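Stusley Workspace Refit -- progress note, December

Sorry this is brief, writing it between deliveries. Main room first as that's where most of your money went.

Walls and ceiling: done. Two coats of white, beams painted rather than boxed in, saved a bit there. Brick section left bare as agreed in the summer. One patch near the door needs going over, the damp stain came back through. Will do it with what's left in the tin.

Lighting: long fluorescent fittings kept, tubes swapped. Downlights on the lower bit of ceiling all working now. One of the fittings hummed for a week, the electrician has been back and it was a loose cover.

Floor: pale grey went down fine. Curing took 9 days, we'd allowed five, so everything behind it slipped. Red line is on.

Furniture: mostly moved back. Cubby shelving and the white cabinet are up against the wall. Stools, chairs, tables in. Hakosham still owe us 40 seat pads, they keep saying next week.

Cloths: the Chareonsuk grey ones for wiping down and covering arrived, pack of 100. Softer than the sample, nobody has complained. Have asked if they do them in a second colour so the kitchen ones dont wander.

Room is in daily use already, which we did not plan for untill January but people wanted in.

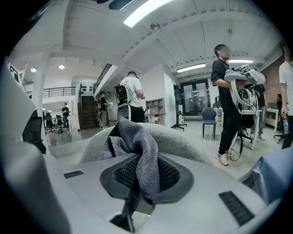
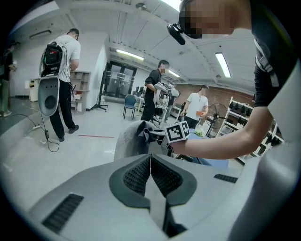
Main room, with the white walls finished.

Sarkidex read the draft of this and asked for the following to go in: we think the lighting is good and the floor is good, but there are not enough sockets along the walls and people will end up running extensions. Could the underspend go on that before anyone buys more furniture? Also the room gets stuffy by three in the afternoon and a fan only shifts the air about.

Fair enough on both. Sockets were in the first plan and came out when the floor quote went up. Have asked for a price for a run down the long wall, should have it before the break. Ventilation is a bigger job -- would need the landlord, and a separate application to you I think.

Money: 440 pounds unspent on the main room, nearly all of it from the beams. Not touched. Please say if we can move it to electrics or if you need a form for that.

Still to do:
damp patch
seat pads (chasing)
labels for the cubbies
kitchen tap, still drips
socket quote

Receipts to follow in one go, the scanner is playing up. Next note end of January unless you want one sooner.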